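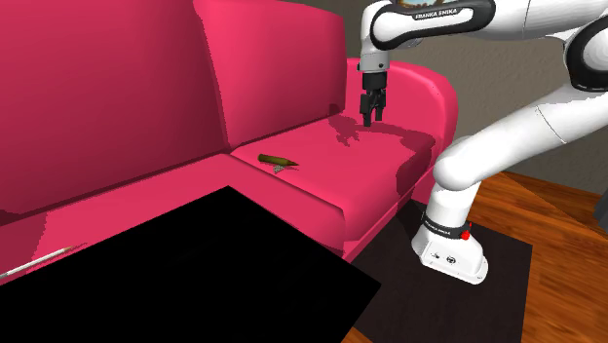
Why bother with a simulation when the arm is the hard part to get time on? I can crash the simulated one all night and nothing needs fixing in the morning.

November 2019. Worked on the sofa world again after supper. Run 296 failed in the approach. I had the grasp height measured from the floor and the planner wanted it from the robot base. Changed that in the Wuluso config, restarted, and left run 297 going while I washed up.

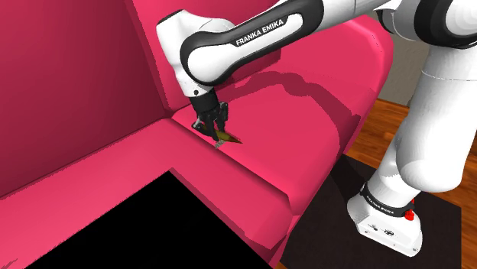 The seat is what makes it awkward. With a table I know the height everywhere. With cushions there's a crease, and small parts close to it leave little room for the fingers. I cut the approach speed again and set 16 grasp angles to try in place of the old single one.

Alina Oprea wrote back about the bench at the Valtdale workshop. We can have it if we bring our own power strip. I still owe her the parts list.

To do: look at the contact settings, back up the Murkard drive, answer Alina. Stopped at midnight.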